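Jillden Household Packaging Table

Version 4. Maintained by Boglárka Lakatos, Birnton.

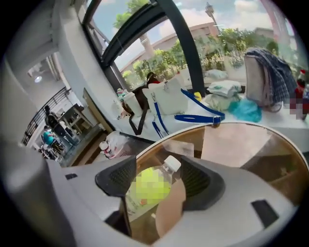 Clear plastic bottle with a white screw cap, round wooden tabletop.

Summary

Jillden is a table of household packaging items and the local sorting rules that apply to them. It has 2352 rows. Each row pairs one item type with one collection area and gives the bin it belongs in, the preparation required and the date range for which the rule holds. The table covers 21 collection areas. It was built to feed the lookup page on the Birnton site and is released separately for anyone who wants to reuse it.

The release is text only.

Files

items.csv – one row per item type, with a stable ID
areas.csv – one row per collection area
rules.csv – the main table, keyed on item_id and area_id
changes.txt – edits since version 3

All files are UTF-8 with Unix line endings. Fields are separated by commas and quoted only where needed. Empty fields mean "not stated by the source" and should not be read as "no".

Columns in rules.csv

item_id: integer, matches items.csv
area_id: integer, matches areas.csv
bin: one of mixed, paper, glass, organic, residual, depot, deposit
cap: on, off, either, or empty
rinse: yes, no, or empty
flatten: yes, no, or empty
valid_from, valid_to: year and month; valid_to is empty for current rules
source: short code for the leaflet or web page the rule was taken from
note: free text, 24 words at most

The cap column applies only to bottles, jars and cartons. Areas disagree on it more than on any other column. Where a leaflet says "remove the cap" without saying where the cap goes, the cap has its own row under small plastics, with an empty bin field if no other source covers it.

How the rules were collected

Leaflets and web pages were read by hand and entered through Sirko, a small form tool that checks IDs and allowed values on save. Each area was entered twice by different people. Mismatches were settled by going back to the source text. If the source was unclear, the field was left empty and the wording copied into note.

Rules that depend on resin type are stored under the item name a resident would use. A water bottle and a detergent bottle are separate items even in areas where both go in the mixed bin.

Known problems

Black plastic trays are under-described. Several sources mention them only in a footnote, and the footnotes contradict the main lists.

Deposit items are complete for bottles and cans but not for crates.

Two areas merged in October. Both old IDs are kept, and rows under the old IDs end in that month. Joins on current rules should filter on an empty valid_to first or the merged area will appear three times.

The Rerex importer drops leading spaces in note. This affects display only.

Intended use

Lookup pages, printed sorting guides, comparison of rules between areas. The table carries no tonnage and no contamination rates, and should not be used to rank areas by recycling performance.

Updates

Corrections are accepted as a patch against rules.csv with the source code filled in. A new source needs a line in changes.txt giving its title and the area it covers – patches without one are returned. IDs are never reused.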